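A morning at the Flullberg juice works

I have wanted to see inside Flullberg ever since I first tried their sea buckthorn blend, so when the open day came up in September I was at the gate well before it opened. Shabnam Mughal led our group of 17, and she clearly loves the place!

First stop was the pressing hall, loud and sweet-smelling, where the old Clusa press still handles the small batches. It gets through 3,000 pounds of fruit on a good day. 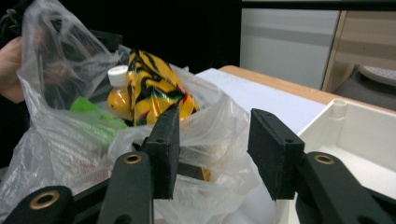

Can visitors taste juice straight from the press?
Only at the end of the tour, when small cups are poured in the yard. The carrot and apple was my favorite — I went back for 2 more.

Next came the bottling line, and I could have stayed there all morning. Nazar Derkach explained how the fill level is checked and let us hear the difference between a good seal and a bad one (a dull little click, if you're wondering).

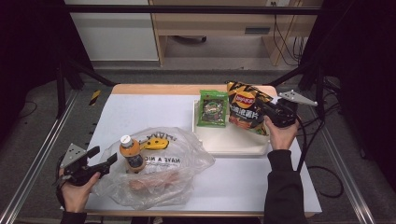
The shop and the yard

Prices are lower than in town, and the Ogbonna bakery had a stall by the door with warm seed rolls. I came home with far more than I meant to buy.

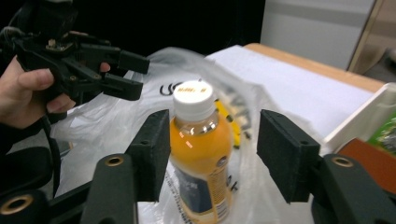

Orange drink in a bag.

The bus back to Flidden leaves every 30 minutes from across the road.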